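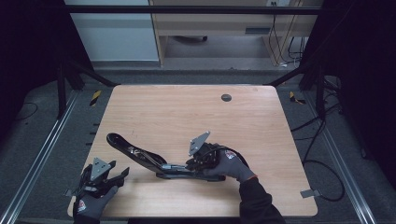
Flamus, volume 4: the proofing begins

Filed under: Bench Notebook / Reprints / Space Opera

Scan finished, all 334 pages. The text recognition software has read the whole thing and formed its own opinions. It has decided that the planet Clistedow is called "Christdown" in chapters set at night and "Clistedow" in chapters set by day. I have no theory. Global replace handled most of them, then I went through the rest by hand and found one "Christ, down!" that turned out to be dialogue and correct.

Left to fix:
- "ray" read as "gray" wherever the ink spread. The crew keeps firing grays at people.
- Em dashes. The original uses them the way other books use air.
- Page 144, bottom two lines missing from our copy. The Clellport library copy has them, so somebody please type them out next time you're over there. Do not photograph them at an angle again.

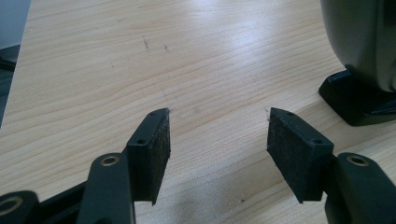 Posted May 21, 2023 by the Reprints Bench

Continuity question, which I'd like settled before typesetting. The cruiser Zamudio is blown to atoms in chapter 2. It then arrives in the nick of time in the last chapter, same name, same captain, fresh paint. The magazine version from February has the same mistake, so it isn't a typesetter's slip. The author forgot, or needed a ship and liked that one.

My vote is leave it alone. Readers have been enjoying this for decades and fixing it means inventing a sister ship, with a paragraph of explanation in a style none of us can do with a straight face. A short note at the back will cover it. Draft of note: "The Zamudio is destroyed in chapter 2." Could be longer.

Cover copy still calls the villain "a mastermind without equal." He is outwitted by a cook on page 4. Suggest "a mastermind."

Next: second read of chapters set at night, then the dashes. Running heads are still wrong on the left-hand pages, where they give the title of volume 3.

Contact the bench | Copyright Clellport Reprints | Back to top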